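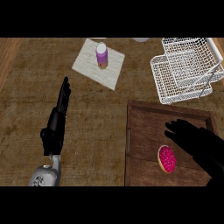 Salamatu Quansah wanted to know, as soon as she'd opened the first file, why the prayers for the sick were lumped in with the prayers for travellers, and whether I'd ever sat through an evening service in my life. Fair enough! I have sat through plenty, and she was right about the lumping, so the two are separate categories now and the old label is gone.

Fodcombe Evening Prayers, read me first

Hello, and thanks for downloading. What you've got is a collection of spoken prayers from the evening services at the Fodcombe chapel, typed up as plain text. They're the prayers people make up as they go, in their own words, with all the "Lord, we just ask" and the starting over. The set readings and the hymns are left out because you can find those in any book (and some of the hymns are still in copyright, which I didn't fancy sorting out).

What's in the folder

There are 32 services, one text file each, plus a spreadsheet called prayers that lists every prayer with its category. Dela Amegashie and I did the typing. Kekeli Adjei checked the Ewe and Twi passages and wrote the English that goes with them, and where Kekeli and I disagreed about a word you'll find both versions with a slash between.

The spreadsheet has 4 columns: service, speaker, category, text. Speakers are letters, and the letters start fresh with every service, so speaker B in one file has nothing to do with speaker B in the next. Please don't try to join them up. People agreed to be included on the understanding that you couldn't.

The categories

I use six: thanks, the sick, travellers, the dead, confession, and everything else. "Everything else" is bigger than I'd like. It has the weather in it, and exams, and one long and rather lovely prayer for a neighbour's roof. If a prayer wandered from one thing to another I filed it under whatever it spent the most words on. Dela would have split them up, and I can see the argument, but then you lose how a person gets from the roof to their late mother in a single breath.

Things that will annoy you

Spelling of God's names isn't consistent. I kept Mawu and Nyame as they were said and didn't swap in "God", but in the early files I sometimes did the capitals wrong.

Congregation responses are in square brackets. Dela wrote [amen] and I wrote [Amen], sorry, so ignore case when you search.

Nearly 5 per cent of the text is marked (unclear). The heating in that chapel is LOUD from June on, and the quiet speakers suffer for it.

Service 12 stops partway through a prayer. That's where the recording stops too.

What you can do with it

Read it, quote it, study it, use it in a sermon or a class. Aušra Koppel has been using it to look at how people begin a prayer when they haven't planned one, and her notes are in the folder called openings. Please don't sell it, and please don't use it to make pretend prayers and put them in the mouths of the Fodcombe congregation. If somebody in the files asks to come out, I'll take them out and put up a new version, and I'd ask you to delete your old copy when that happens.

Fixes and questions

Send corrections to Lucinda Baptiste (that's me) through the chapel office, with the service number and the line as you think it should read. I go through them in the evenings after seven. Still to do: Kekeli's second pass on the Twi in the later services, and the capitals.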